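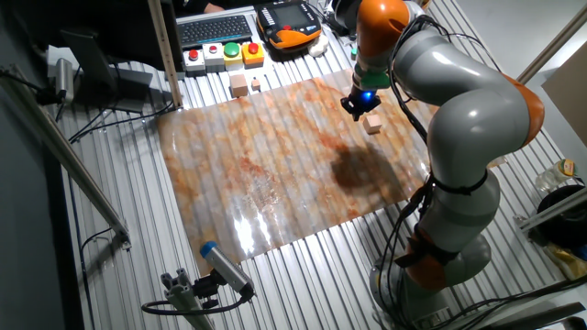 The Prata is a kitchen scale with a nutrition readout built in, so you put your food on it, pick a code from the printed list and it gives you kilojoules, protein, fat, carbohydrate, fibre and sodium. I've been weighing my meals with it since November. I bought it after a dietitian asked me to keep a food diary and I realised I had no idea what a serve of anything weighed. Most advice goes by shape: a matchbox of cheese, a palm of meat, a small cube like the pink wooden one under the black gripper. That's fine for a rough idea, but my matchbox of cheese had grown a fair bit over the years.

Setting it up is simple. The batteries are in the box, the buttons are large and it starts in grams. The code list is a fold-out card covering common foods, and you can save your own on top of that. I've saved my usual muesli, a sourdough from the bakery and the yoghurt my kids eat. Entering a food means typing in the figures from the label per 100 grams, then giving it a number. It's slow the first time and quick after that.
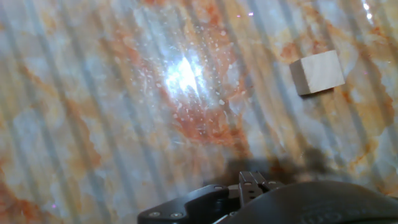

Marble pattern with rust-orange veins and a patch of glare.

Weighing is quick and it settles well. I put the same bowl of cooked rice on it on Monday morning and got 175 grams, took it off, put it back and got the same again. Very light things are its weak point. It won't register 2 grams of dried herbs unless you add them to something already on the plate, and salt is the same, which is annoying if sodium is the number you're watching.
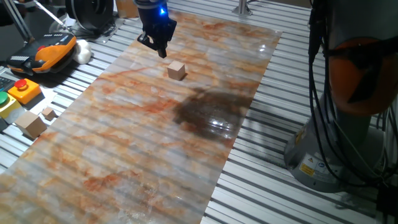
Morfudd Rees

The readout is clear, but it only shows one nutrient at a time and you press a button to move along. Fibre comes fifth and sodium last, so I spend a lot of time pressing past fat. I'd have liked to choose the order myself.

Mixed meals take some patience. You add each ingredient, press the plus key, and it keeps a running total. A stir-fry with 6 ingredients is manageable. A curry cooked for the whole family isn't, as you need to weigh the full pot and then your own plate, and the Prata won't divide one by the other. I do that on paper. The Pidero, which my neighbour Retno Krishnan lent me for a week, handles recipes properly, but it needs a phone beside it and I don't want mine near the stove.

Cleaning is a wipe with a damp cloth. The plate lifts off, though the gap around the edge collects flour. The card isn't laminated and mine already has a turmeric stain over the legumes.

Good for: single foods, breakfast, labelled products, anyone keeping a diary on paper.
Not so good for: big pots, herbs and spices.

Rating: 3 out of 5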